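From: Dorin Costache
To: buketti-sewing list
Date: Sun 25 October
Subject: Re: [buketti-sewing] Washing before cutting, cotton and linen

> I have 2 yards of the Idness linen and was told to wash it before
> I cut the napkins. Is that needed if I plan to wash them cold
> afterward anyway? Also, does the thread shrink?

Yes, wash it first. I have made napkins from Idness linen both ways, and the set I did not prewash came out puckered along every hem after the first laundering. Cold water slows the shrinking but it does not stop it, and sooner or later somebody in the house will put them in with the towels.

What I do now is zigzag the raw ends, wash at the temperature I expect the finished thing to get, and dry it the same way too. Linen gets a second wash. Cotton sheeting I wash once. Iron it while it is still a little damp, then square up the ends by pulling a thread — the cut edge from the store is almost never straight. 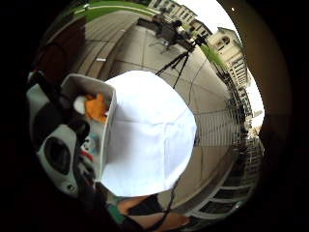
White fabric and the gray bin

Thread: the polyester ones do not shrink enough to matter. I have a cone of Dromar cotton thread that did pull in a little, and you could see it on the long sides of a tablecloth. I use it for basting now.

On sizes, for anyone doing round cloths. A 60 inch cloth needs a hem of half an inch at most or the curve will fight you. Run a line of long stitches a quarter inch from the edge, draw it up until the edge turns under by itself, press, then sew. Bias tape is easier if the fabric is heavy. For a 70 inch cloth I join two widths and keep the seams toward the sides, so that the middle stays flat. 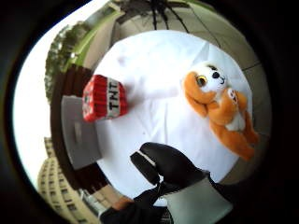
Tyagi wrote off-list that bias tape should be prewashed as well, and that the packaged kind is often stiff with sizing and twists when it goes around a curve dry. I had not been doing that. I will try it on the next one and report back.

The napkin pattern with mitered corners is in the archive, message 476. The diagram lost its spacing when the list moved, so go by the written steps. Corner fold first, then the sides.

I still need a head count for the December fabric swap. Reply to me and leave the list out of it, please.

Dorin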